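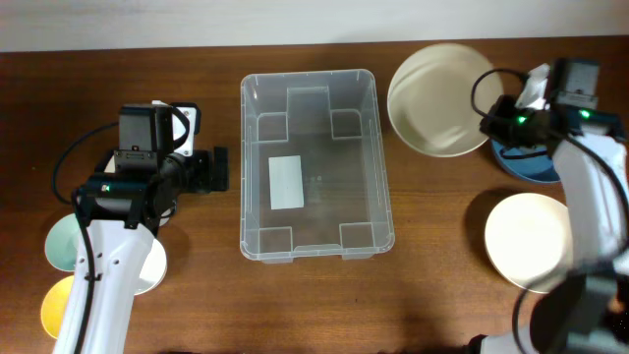 Surely three times the depth is plenty if it's all chain and you're only stopping for lunch, came the remark from the back last time, and I said I'd start with it because half the room was nodding. So, let's start with it! Three times *what* depth? The depth on the sounder when you let go? The depth at high water? Did you add the bit from the water up to the bow roller? Once we'd gone through all that, our lunch stop was down to less than twice, and that's a boat that goes for a wander while you're buttering bread.

## Session 4: Anchoring, the sums and the rest of it

Idton evening course, March 2022

These are my notes tidied up a bit, with the worked sum written out properly this time. Bring a pencil. Phones are fine for the arithmetic but please do it on paper first, you'll want to be able to do this cold and tired with a wet cuff.

### What we mean by scope

Scope is the length of chain or rope you've let out, divided by the height from the seabed to the bow roller. The roller, please, and the one we care about is the biggest height you'll get while you're there, so normally high water.

The numbers I use:

- all chain, settled weather, good holding: 4 to 1
- all chain, overnight, or any doubt at all: 5 to 1
- chain and rope together: 7 to 1, sometimes more if it's blowing

Other people use other numbers and some of them sleep very well. There's also a school that works from the square root of the depth, and I'm happy to chat about that in the break, but it muddles people if I put it on the board in week four (I tried it in October and regretted it).

Why does more scope help? You want the pull on the anchor to be along the bottom. Lift the shank and you start to break it out. Chain helps by lying on the seabed and hanging in a curve, and people get quite romantic about that curve, but in a proper blow it pulls nearly straight and then it's the angle that's doing the work.

### The worked sum

We'll use Karkeo again, since you all know her by now. She draws 1.4 metres and her bow roller is a metre above the water. In the locker she has 88 metres altogether, of which the first 35 is chain and the rest is rope spliced on to it.

We come into Sarkura and let go at 1152. The sounder says 4 metres, and it's been set to read from the waterline (check yours! Some are set to read from the keel, and some from wherever the last owner fancied). High water is at 1531 and the range today is 3 metres.

First, how much more water is coming? You've got the twelfths from session two. We're a bit more than three and a half hours before high water, the tide has done roughly a third of its rise, so we've 2 metres still to come.

- Depth now: 4 m
- Rise to come: 2 m
- Depth at high water: 6 m
- Add the bow roller: 7 m

At 4 to 1 we want 28 metres of chain. At 5 to 1 we want 35, and look, that's every link she's got. So if you're staying the night on Karkeo you're right at the splice, and if the wind gets up you're on to the rope and you should be thinking in sevens, so 49 metres.

Now the other end of it. High water depth less the range gives us 3 metres at low water. She draws 1.4, so there's 1.6 under her. Lovely. But that's 1.6 metres *where the sounder was*, and she's going to swing, so have a look at the chart for what's inside the circle.

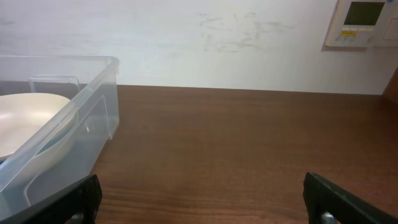

The circle itself catches people out more than the depth does. With 49 metres out in not very much water, the boat can end up almost 49 metres from the anchor, and then there's the length of the boat on top of that. Draw it on the chart, or at least imagine it, with the anchor in the middle and the boat going all the way round. Anything in there is your problem: the shelf on the north side, the moorings, that nice-looking ketch on all chain who won't swing as far as you will.

That last one matters in a mixed anchorage. Boats on chain sit over it in light airs and hardly move. Boats on rope skate about. When you arrive, have a good look at what the neighbours have hanging off the bow before you choose your gap, and if you can't tell, it's perfectly all right to ask. First one there has the right to stay put, by the way. If you come in later and you're too close, you're the one who shifts, even if it's raining and supper's on.

### Picking your spot

Things to look for, in the order I look for them:

1. Shelter from the wind you've got and the wind you're going to get
2. What the bottom is (the chart tells you: S for sand, M for mud, R for rock, Wd for weed)
3. Depth at low water and depth at high water
4. Room to swing
5. A way out in the dark

I'd put a line under number five. Write down a compass course out of the anchorage before you go below, on an actual piece of paper, and leave it by the chart table. Two in the morning with a wind shift is a horrible time to be working it out.

Sand is great, sticky mud is great once you're in, soft mud needs patience. Weed is the one I dislike. You think you've set, you've really just gathered a salad, and you find out later.

### Letting go and digging in

Approach slowly, into whatever the other boats are lying to (that might be tide and not wind, so look at them). Stop the boat. Really stop it. Lower the anchor until it touches, then drift or motor gently astern while the chain goes out. Don't dump it all in one heap, it can foul the anchor, and the noise frightens everyone.

When you've got your 4 to 1 or whatever you've chosen, let her take up the slack. Then astern, low revs, and bring it up bit by bit. Find two things ashore that line up, a post and a gable, a rock and a tree. If they stay lined up under power, you're in. If the one in front starts sliding along, you're dragging.

A hand on the chain forward of the windlass will tell you a lot too. A set anchor gives you a steady pull. A dragging one grumbles and jumps, and once you've felt it you'll know it for ever. Mind your fingers, obviously, and take your hand off before anyone touches the windlass.

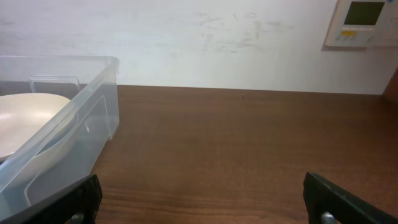 If it drags, don't keep going astern in the hope it'll catch. Give it a bit more scope and one more try, and after that bring it up, clear it and start again somewhere slightly different. Everybody in the anchorage will be watching from their cockpits with a mug of something. Let them!

### Which anchor?

I get asked every year. Karkeo carries an Achari on the bow and a folding one in the cockpit locker for lunch stops and for the dinghy. I like the Achari and I've had it on two boats now, but I'm not selling them, and a decent anchor one size up from what the table suggests will look after you whatever the maker. I'd spend the money there before I spent it on a plotter. Check the shackle, and mouse it with wire or a cable tie. Check the other end too, where it's made fast in the locker. It should be on a lashing you can cut with a knife, long enough to come up on deck.

### Snubbers

If you're on all chain, you need a snubber, a length of stretchy nylon hooked or rolling-hitched to the chain and led back to a cleat. Then you let out chain until the nylon has the load. It takes the jerk out, it takes the strain off the windlass (which isn't built for it), and it stops the grinding noise in the forecabin. I use mine even for an hour.

### Signals

By day, one black ball forward. By night, an all-round white light where it can best be seen. Yes, you do need the ball, yes, I know hardly anyone in Sarkura puts one up.

### For next time

Do this one at home and bring it with you. Same boat, same bay, same high water. You arrive at high water and the sounder says 5 metres, you're staying until the next morning, the range is still 3, and the forecast has the wind going round to the north overnight and freshening. How much do you let out, and what's under the keel at low water? Would you stay?

Also have a read of the bit on tripping lines in the course book. I'll bring the short length of chain and the spare shackles so we can all have a go at mousing, and if anybody's got an old rolling hitch diagram that's clearer than mine, please bring that as well, mine has been photocopied to death.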